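# Hand-held grippers or remote control for teaching a tidy-up task?

**Aneck**
posted September 27, 2025

Trying to teach a small two-armed setup to clear clutter off a bed. Soft surface, mixed junk, everything goes in a tub. I've got access to 2 ways of recording demos and can't decide.

First way is remote control -- leader arms on a desk, the robot copies me. Works but it's slow as. Picking up one squashed carton takes me forever and my shoulders are wrecked by lunch. Second way is the hand-held grippers, one in each hand, robot stays switched off in the other room. Much faster. But then the policy has never seen the real arm, and I'm worried half of what I record is stuff the arm can't reach.

Have 12 demos by remote and they're all pretty ugly. Lots of stop-start, a few where I dropped the thing and went back for it. Do I keep going or bin them? And how messy should the pile be? I've been laying things out in a neat row, nothing touching, which I suspect is wrong.

Need something that half works by October. Cheers.

---

**Rashidi**

Hand-helds. Did both last winter, wouldn't go back to remote for anything on a bed or couch. With the leader arms you can't feel the blanket, so you either hover above it or push the fingers in and drag the whole lot sideways. In your hand you feel it right away.

Reach problem is real but easy enough to manage. Tape the arm's working area on the floor, stand where the base would be, don't lean. If you have to lean, the arm can't do it either. Slow down a bit too, people move their wrists way quicker than a cheap arm will follow. I replayed a few on the real robot every evening before recording more. Caught a bad calibration that way, would of lost the week otherwise.

Keep the 12. Dropping something and going back for it is useful, it shows the robot how to recover. Only bin the ones where you gave up.

---

**Lavon**

just record more. I had 3839 and it still missed the bottle sometimes

---

**Drenemance**

Agree with Rashidi mostly, except I'd keep a little bit of remote. Say 5 good ones at the end, on the real arm, with the pile you actually care about. Helped me with the last few centimetres of the grasp, your milage may vary.

On the pile -- yeah, neat rows are wrong. Policy learns the row. What I do now:

- Move the whole pile between takes. Rotate it, shift it, swap which thing is on top. Different blanket every so often if you own more than one.

- Do it from both sides of the bed. And in the evening with the lamp on, not only at midday.

- Pick one order and stick with it for the first batch. Big stuff first, say. If you grab the box first in one demo and the carton first in the next, from the same layout, it dithers between them. Mix the order later once it can do anything at all.

- Start each take with the fingers open and both grippers in sight of each other. Pause a beat before you move. Same at the end, or you'll be trimming clips for days.

- Let things touch and overlap. A milk carton on a tilt, a clear bottle on its side next to it with a tissue underneath, an opened medicine box lying at an angle in front. Bottle is the hard one, see-through and it rolls, so give it more takes than anything else.
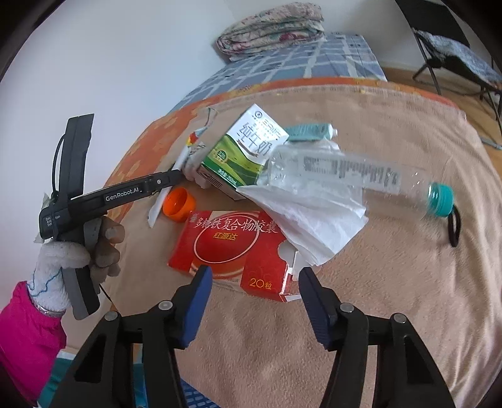
- Soft stuff gets its own session. Tissues and wrappers want a pinch from above, and if you mix them in early the robot starts pinching cartons the same way. Keep the finger pads clean while you're at it, lint builds up off fuzzy blankets and the grip goes slippery.

- Write down what you changed each session. One line is plenty. I didn't and had no clue later which batch had the loose finger.

For October I'd skip the tub for now and get the pick working by itself. Lift, hold, stop. Putting things down is easier to add after.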